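Home | Notebook | Methods | Stock list | Contacts
Search this notebook Go
Print this page | E-mail this page

Workshop notebook – March – hide glue open time, batch 2

Entry started 8:40, closed 17:15. Follows on from the gel strength entry. Readings by me unless marked LG (Lowri Gape).

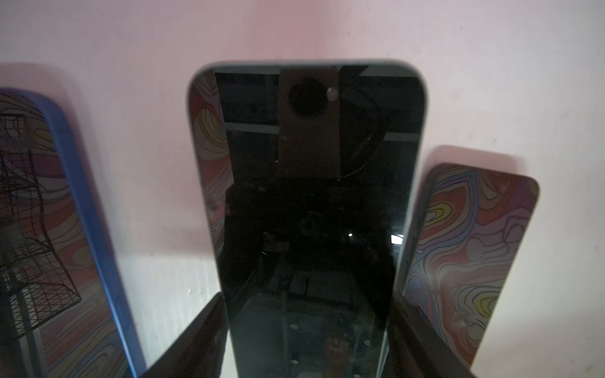 1. Purpose

Batch 1 gave open times too short for the long seams on the Brunerier case sides. Want a glue that still wets out at four minutes in a 19 °C room without giving up too much strength. Options under test: plain glue thinned further, urea addition, salt addition. Fish glue is out of scope, the client's specification says hide.

2. Materials

Glue: Kozłowski granules, the medium grade, from the opened sack. Sack was rolled and clipped but not sealed. Granules look the same as last month and smell the same. No moisture measurement made.

Water: tap, boiled and cooled.

Urea: garden grade, sieved. Sławomir has always used this and has not seen a difference against the laboratory grade. I have not compared them myself.

Salt: plain table salt, no iodine.

Wood: beech offcuts from Ukwood, planed both faces, stored in the bench room for two weeks. Moisture by pin meter 8.5 to 9.2 percent. Two pieces at 10.4 were put back on the rack.

3. Preparation

Base mix is 1 part granules to 1.8 parts water by weight. Soaked overnight in the cold cupboard, covered. By morning all the water was taken up and there were no hard centers when cut with a spatula. Heated in the water jacket to 60 °C and held there 30 minutes before first use. Jacket thermostat overshoots to 64 on first heating and then settles. Set it to 57 at the start and bring it up by hand, as noted in January.

Split into four jars, 200 g each:

A – base mix, no addition
B – base mix, further 10 percent water
C – base mix, 8 percent urea by dry glue weight
D – base mix, 8 percent salt by dry glue weight

Evaporation during the hold was made up by weight before each round. Jar B lost most, 6 g over two hours. Its lid has a chip in the rim. Replace.

4. Method, open time

Bench room at 19 °C, relative humidity 48 percent at start and 51 at finish. Strips laid out at room temperature, not warmed. Glue brushed on one face with the 25 mm brush, two strokes out and one back. Timer started at the first stroke. At each interval a clean gloved fingertip touched to the film and lifted. Open time taken as the last interval at which the film pulled a string and did not lift as a skin. Five strips per jar, intervals of 15 seconds.

The fingertip method is subjective. LG repeated jars A and C without seeing my figures.

5. Results, open time

Median of five, in seconds:

A – 75 (LG 75)
B – 90
C – 165 (LG 180)
D – 120

Spread in A and B was one interval either way. Spread in C was wider, 135 to 195. The two short ones were the strips nearest the door. I moved the tray after that and the next three came out at 165 or above. Treat the C median as slightly low.

None of these reaches 240 on cold wood. Repeated C with strips warmed to 35 °C on the plate: 270, 285, 255. Warming the wood does more than any of the additions. This agrees with what Sławomir wrote in the soundboard notes and I should have started there.

6. Method, shear

Lap joints, 25 by 25 mm overlap, clamped in the screw jig at the marked position for 24 hours, then conditioned. The joints pulled today are from the earlier glue-up of the same four recipes, made at the end of last week with the same sack. Jar letters match. Six joints per recipe. Pulled on the Flendow frame at the slow setting.

Load cell zero checked before and after. It drifted by 4 N over the session, ignored.

7. Results, shear

Mean breaking load in newtons, six joints:

A – 5,140
B – 4,870
C – 4,410
D – 4,625

Lowest single reading was 3,058, in jar C, joint 4. The fracture face showed a dry patch over roughly a third of the overlap, so I read it as a starved joint and not as a fault in the recipe. It is left in the mean. Without it the C mean is 4,680, which would put it just above D.

Wood failure estimated by eye. A and B mostly wood failure, 70 percent and up. C mixed, 40 to 80. D mixed, 50 to 70, and the glue line had a slightly grainy look under the loupe on two of the six. Could be undissolved salt. Jar D was stirred for less time than C and I did not strain it.

8. Remarks

– Urea at 8 percent costs 14 percent of mean strength against plain glue, with joint 4 included. Acceptable for the case sides, where the seam is long and the load is low. Not acceptable for the corner blocks.

– Extra water alone is poor value. 15 seconds gained, and the film is thin enough to run on a vertical face. Two of the B strips had to be wiped and done again.

– Salt is in between on open time. The concern with salt is damp. I expect the line to take up moisture in a humid room and creep. No data here. See proposed test below.

– Color. C is slightly darker than A in the jar. No difference visible in a closed joint.

– Smell. Jar A had been on heat for nearly seven hours by the end and was starting to turn. Discarded A and B at close. C and D cooled, lidded, dated and put in the cold cupboard, lower shelf. Use within the week or throw out.

9. Clean-up and reheating check

Took a spoonful of C after cooling to a gel and reheated it twice to 60. Open time on cold wood after the second reheat 165, same as the median. One strip only. Viscosity by cup was 31 seconds fresh and 27 after the second reheat, so it is losing body. The usual rule of no more than two reheats stands.

Brushes washed in warm water, no soap. The 25 mm brush is shedding. Three hairs found in the strips, all from jar D. Order two, natural bristle, no metal ferrule if available.

10. Corrections to the previous entry

The water ratio in the batch 1 table is given as 1 to 1.6. It was 1 to 1.8, same as here. The weighing sheet is right and the table is wrong.

Room temperature for batch 1 was read off the wall dial, which is 1.5 degrees high against the glass thermometer. Subtract accordingly. All temperatures in this entry are from the glass thermometer.

11. To do

Repeat C at 5 percent urea, warmed wood, ten strips. If it still gives 240 there is no reason to go to 8.

Humidity test on D. Six joints, box over wet salt at 75 percent, dead load of 40 kg, read at one, three and seven days. Ask Sławomir Sikora for the box, it was last used for the veneer samples.

Strain all jars through the fine cloth next time, whether or not they look clear.

Make a warming plate long enough for the case sides. The present one takes 400 mm and the sides are 1,120. Lowri suggests two heat mats under an aluminum sheet with the probe taped in the middle. Measure the temperature at the ends as well before trusting it.

Dry run of the full clamp-up with no glue, timed, two people. If it takes more than three and a half minutes the clamping order has to change, whatever the glue does. Cauls to be waxed first.

12. Added 17:05

LG did a rough dry run on one side with the old cauls while I was washing up. 4 min 10 s, of which nearly a minute was spent backing off clamps that had been left wound in. Preset openings to 5 mm over and try again. Also the middle caul is bowed the wrong way round, arrow on it points to the bench and should point to the work. Marked in red pencil.

Jacket off at the wall. Plate off.

Back to top of notebook | Previous entry | Next entry
Print this page | E-mail this page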